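참가자 모집: 손에 드는 그리퍼로 집안일 동작을 기록하는 연구

Istdale 가정조작연구실에서 연구에 참가하실 분을 모집합니다. 저는 이 연구의 진행을 맡은 Garba Akande입니다. 한국어는 저의 모국어가 아니어서 어색한 표현이 있을 수 있습니다. 이해가 되지 않는 부분이 있으면 신청하기 전에 꼭 물어봐 주십시오.

모집 배경

우리 연구실은 로봇이 일반 가정에서 물건을 정리하는 방법을 배우게 하는 연구를 하고 있습니다. 로봇을 직접 조종해서 자료를 모으는 방법도 있지만, 우리는 사람이 손에 드는 그리퍼를 양손에 하나씩 들고 평소처럼 일하는 방법을 선택했습니다. 그리퍼에 달린 카메라가 집게와 그 앞의 물건을 기록하고, 이 기록을 이용하여 Flana라고 부르는 학습 모델을 훈련합니다.

지난 단계에서는 빨래와 작은 물건을 바구니에 담고 꺼내는 동작을 중심으로 677개의 기록을 모았습니다. 그 결과를 분석하면서 우리는 한 가지 흥미로운 점을 발견하였습니다. 같은 사람이 같은 방에서 여러 번 반복한 기록보다, 여러 사람이 서로 다른 집에서 조금씩 남긴 기록으로 훈련한 모델이 처음 보는 집에서 더 안정적으로 움직였습니다. 특히 천처럼 모양이 계속 변하는 물건에서 차이가 컸습니다. 다만 참가한 집의 수가 11곳밖에 되지 않아서, 이 결과가 집의 다양성 때문인지 사람의 습관 차이 때문인지 아직 구별할 수 없습니다. 이번 모집은 이 두 가지를 나누어서 확인하기 위한 것입니다.

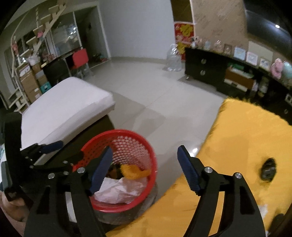
바구니 위에서 집게를 벌린 모습. 왼쪽에 두 번째 그리퍼가 보인다.

우리가 필요로 하는 것은 잘 꾸며진 실험실이 아니고 실제로 사람이 사는 공간입니다. 가구의 배치, 바닥의 반사, 조명의 위치가 집마다 다르다는 것이 이 연구에서는 중요한 자료가 됩니다. 그러므로 방문 전에 특별히 청소를 하거나 가구를 옮기지 마시기 바랍니다. 통로에 걸려서 넘어질 만한 물건만 치워 주시면 충분합니다.

참가 방법

참가에는 두 가지 형태가 있습니다. 신청서에 원하는 형태를 적어 주십시오. 둘 다 가능하다고 적으시면 일정을 맞추기가 쉽습니다.

가. 자택 참가
연구원 두 명이 장비를 가지고 참가자의 집을 방문합니다. 참가자는 자기 집에서 자기 물건으로 작업합니다. 거실과 다른 방 하나, 모두 두 공간을 사용할 수 있어야 합니다.

나. 교환 참가
참가자가 Wadalbridge에 있는 우리의 생활실험실에 와서 작업합니다. 모든 교환 참가자는 같은 방, 같은 바구니, 같은 천 물건을 사용합니다. 방의 조건을 고정하고 사람의 차이만 보려고 하는 것입니다.

참가자가 하는 일

처음에 그리퍼를 잡는 방법과 집게를 열고 닫는 방법을 연습합니다. 연습은 보통 20분 안에 끝나지만 손에 익숙하지 않으면 더 해도 됩니다. 연습 기록은 연구에 사용하지 않습니다.

그 다음 아래의 작업을 정해진 순서 없이 반복합니다.

바구니에서 천 물건을 하나씩 꺼내어 의자나 소파 위에 놓기
놓여 있는 천을 집어 바구니에 다시 담기
한쪽 그리퍼로 바구니의 테두리를 잡고 다른 쪽으로 안의 물건을 옮기기
작은 물건을 부드러운 덮개 위에서 집어 다른 장소로 옮기기

빨리 하실 필요는 없습니다. 물건을 떨어뜨려도 기록을 멈추지 말고 다시 집어 주십시오. 실패한 다음에 다시 집는 동작은 우리 모델에게 매우 유용합니다. 지난 단계에서는 처음에 이런 기록을 모두 삭제하였는데, 나중에 다시 포함시켰더니 Flana가 물건을 놓친 후에 멈추어 버리는 경우가 줄었습니다.

한 번의 참가는 쉬는 시간을 포함하여 두 시간 반입니다. 그리퍼는 무거운 장비가 아니지만 계속 들고 있으면 손목이 피로해집니다. 작업과 작업 사이에 언제든지 쉬실 수 있고, 이유를 설명하지 않아도 됩니다.

참가 자격

만 19세 이상인 분
양손으로 가벼운 물건을 들고 옮기는 데 불편함이 없는 분
한국어 또는 영어로 안내를 이해할 수 있는 분
자택 참가의 경우, 함께 사는 가족 모두의 동의를 받을 수 있는 분

로봇이나 컴퓨터에 대한 지식은 필요하지 않습니다. 왼손잡이인 분의 신청을 환영합니다. 지금까지의 기록은 대부분 오른손잡이의 것이어서 모델이 한쪽 방향의 동작에 치우쳐 있습니다.

최근 6개월 안에 손이나 손목, 어깨에 수술을 받으신 분은 이번에는 참가하실 수 없습니다. 이 점 양해를 부탁드립니다.

모집 인원과 일정

모두 51명을 모집합니다. 우리가 이번 단계에서 목표로 하는 기록의 수는 거의 900개입니다. 첫 방문은 7월에 시작하며, 인원이 차면 모집을 마감합니다. 자택 참가는 오전 10시와 오후 2시 중에서 시작 시간을 고를 수 있습니다. 저녁 시간을 원하시는 분은 오후 6시 30분에도 가능하나 자리가 많지 않습니다.

사례

참가 1회마다 사례비를 드립니다. 금액은 참가 형태에 따라 다르며 신청 후 보내 드리는 안내문에 적혀 있습니다. 교환 참가자에게는 교통비를 따로 지급합니다. 중간에 그만두셔도 그때까지 참가한 시간만큼 사례비를 받으실 수 있습니다.

개인정보와 영상

카메라는 손 근처에 있으므로 얼굴이 찍히는 일이 적지만, 집안의 모습은 넓게 기록됩니다. 가족사진, 우편물, 켜져 있는 화면처럼 보이고 싶지 않은 것이 있으면 미리 가려 주시거나 연구원에게 말씀해 주십시오. 기록이 끝난 후 참가자는 영상을 직접 확인하고 일부 또는 전부의 삭제를 요청할 수 있습니다. 소리는 녹음하지 않습니다.

영상은 연구실의 Nwankwo 저장 시스템에 보관되고, 연구에 관계된 사람만 접근할 수 있습니다. 외부에 공개하는 자료에는 공개에 별도로 동의하신 분의 기록만 포함합니다. 공개에 동의하지 않으셔도 참가하실 수 있으며 사례비도 같습니다.

신청 방법

연구실 홈페이지의 신청서에 이름, 연락처, 원하는 참가 형태, 가능한 시간대, 주로 사용하는 손을 적어 보내 주십시오. 자택 참가를 원하시는 분은 사용할 두 공간의 대략적인 크기와 바닥의 종류(타일, 마루, 카펫 등)도 적어 주시기 바랍니다. 사진은 보내지 않으셔도 됩니다.

신청서를 받으면 제가 전화 또는 메일로 연락을 드립니다. 닷새가 지나도 연락이 없으면 메일이 스팸함에 들어갔을 수 있으니 한번 확인해 주십시오.

담당: Garba Akande, Istdale 가정조작연구실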